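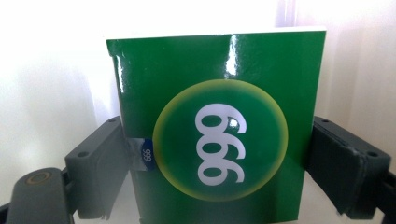 *2 min read*

**Tech transfer office: anyone had luck?**

**mkravets_lab:** Our department signed with Covex in April. They get first refusal on the coating patent, we get 4,000 and a plaque. Is that normal?

**Clurnar83:** The plaque is generous. We got a lunch.

**v_kravchuk:** Depends on the term. First refusal for a year is fine. Open-ended, I'd send it back.

**mkravets_lab:** It says "for the duration of mutual interest."

**Clurnar83:** So until they stop answering email. Sign it.

**v_kravchuk:** Please don't. Ask Miroslava Yatsenko's office for the Radovora template, clause 2.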